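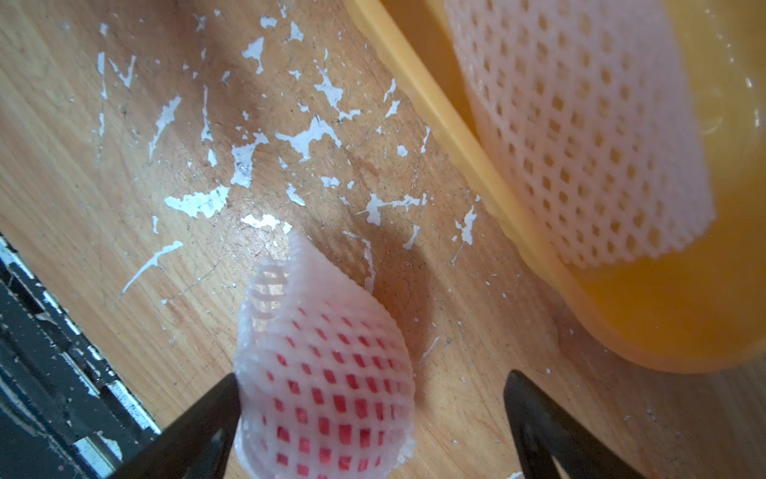 Fahmy Bottom Farm
@fahmybottomfarm · October · 6:40 AM

1/ Good morning, everybody! A few of you asked at the elevator in Wokton how we're getting our cereal rye seeded behind beans this year, and I gave a terrible answer because the line was moving and I had a truck to pull up. So let me try again with coffee in hand.

2/ We have 643 acres going to rye this fall, all of it soybean stubble, and all of it headed back to corn or beans in the spring. The bean-to-bean ground gets seeded heavier. The corn ground gets a lighter rate and we kill it earlier, and I'll come back to that because it's where I've made most of my mistakes.

3/ Seed first. Ours is bin-run from a neighbor on the Plallus side of the creek, cleaned, and we had a germ test done on it before a single bag went in the drill. Please do the germ test! I skipped it one year on some old seed out of the back of the shed and had a stand so thin you could have parked in it.

4/ We drill it. I know plenty of you fly it on or spin it on with the fertilizer, and I've seen those fields look beautiful after a good rain. We've just been short on rain in the fall down here, and getting the seed an inch into the ground has saved us more than once.
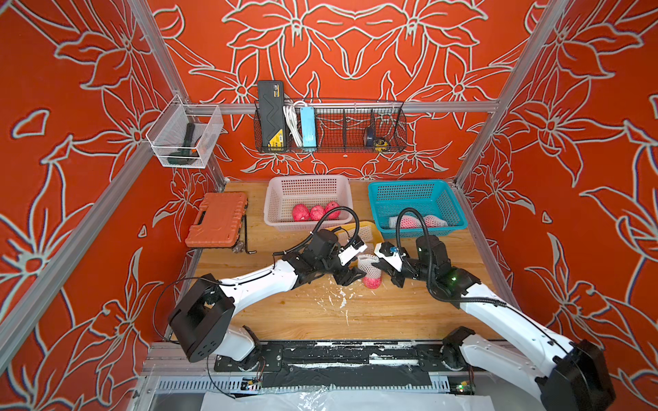

Flowered panels, wooden table.

5/ The drill is the old Belto with the narrow rows. It's slow, and it plugs if the bean straw is damp, so I don't even bother starting until the dew is off (some mornings that's nearly lunch, and I've learned to find other things to do). If your combine isn't spreading chaff the full width of the head, fix that before you blame your drill. I blamed mine for two whole seasons.

6/ Now the corn ground. Rye ties up nitrogen while it breaks down, and young corn notices. We like to terminate a good two weeks ahead of planting, while it's still short, and put some nitrogen down with the planter. The spring I let it get up past my knee we had yellow corn until June and a lot of slugs besides.

7/ Beans are much more forgiving. We plant those right into standing rye and spray it off afterward, and on the 42 acres by the county road, where waterhemp used to be just awful, we made one fewer trip with the sprayer this summer. It's one field and one year, so take it for what it's worth, but I was tickled.

8/ Somebody asked about grazing it. We don't have cattle anymore, so I'm no help there, but do read your herbicide labels from this past season before you turn anything out. Some of those restrictions on grazing a following crop run a lot longer than you'd guess.

9/ We're a little over halfway seeded and the ground by the Plallus bridge is still too wet to carry the tractor. If you've got rye up already, tell me when you seeded it and what it went in behind. I'll read every one of them tonight after supper.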